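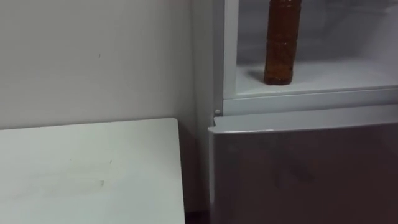 Head camera view, bottle on the upper shelf, lower door closed.

Hand and Camera Comparison — Working Meeting
Minutes, 2022-07-07
Place: Clondgate test room
Present: hand group, camera group, controls, test room staff
Apologies: Gaderau office

1. Minutes of the last meeting
Accepted with one correction. Under item 4, the cable order was for the left arm, and the text said right.

2. Head camera
The camera group went through the recordings from the refrigerator task. With the head tilted down far enough to take in the table corner, the top of the bottle is out of view. The cap and neck are what the grasp planner wants, so the planner has been working from the body of the bottle alone.

The ridges in the plastic are faint and the shelf and back wall are both pale. Depth on the bottle was still good enough to place it. Depth on the gray door front was poor, and the reflections in it are the likely cause.

Two options were discussed: raise the head tilt before each reach, or fit the wider Firnus lens. Controls prefers the tilt change because it needs no new calibration. The camera group would like to try the lens anyway and has one on the shelf. Agreed to do the tilt first and report on the lens next time.

3. Four-finger hand against the Kaczmarczyk gripper
Each was run on the same task: take the bottle from the upper shelf and set it down on the white table. There were 83 attempts with each. The hand completed 71. The gripper completed fewer, but its log is missing a block of entries and the group did not want to put a number in the minutes until that is sorted out.

Most failures with the hand came at the shelf edge, where the fingertips touched the front strip on the way in. The gripper had more trouble after the grasp, with the bottle turning between the pads. Test room staff asked for softer pads before the gripper is run again. Agreed.

Closing time for the hand is set at 400 ms. Controls tried a faster setting and went back.

4. Starting pose and room layout
There was a long discussion about where the robot should stand. At present it starts between the desk and the right-hand wall, facing the desk, with the hand hanging in the gap in front of the refrigerator. From there the arm has to come up past the desktop before it can reach for the shelf. The hand group would like the robot moved back 5 cm. Controls pointed out that this changes the reach at the far end of the shelf, and that the earlier attempts would then not compare.

Agreed to leave the position alone until the gripper has been rerun, then move it for both.

Cables were raised again. The bundle down the back has long loops standing out from it, and staff want those brought in closer before anyone works behind the robot. The hand group asked that enough slack be left at the shoulder for the full reach.

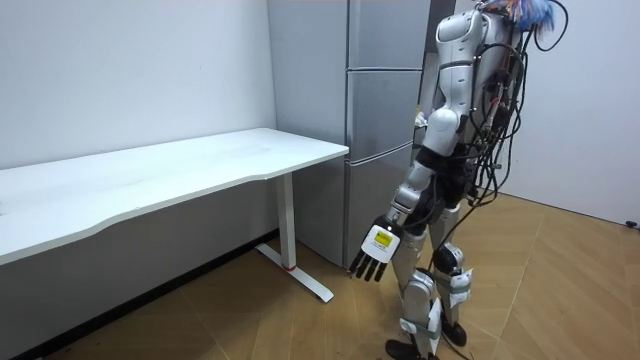
5. Actions
Controls — change the head tilt before the reach and send the new values to the camera group.
Camera group — try the Firnus lens, same bottle, same shelf.
Hand group — find the missing gripper entries or mark the block as lost.
Test room staff — softer pads for the Kaczmarczyk gripper; tidy the cable loops.
Gaderau office — confirm whether the second hand is still on loan to them.

6. Any other business
The desk needs to stay clear between runs. Tools were left on it twice last week, and one set of attempts had to be started over.

Next meeting when the gripper rerun is done.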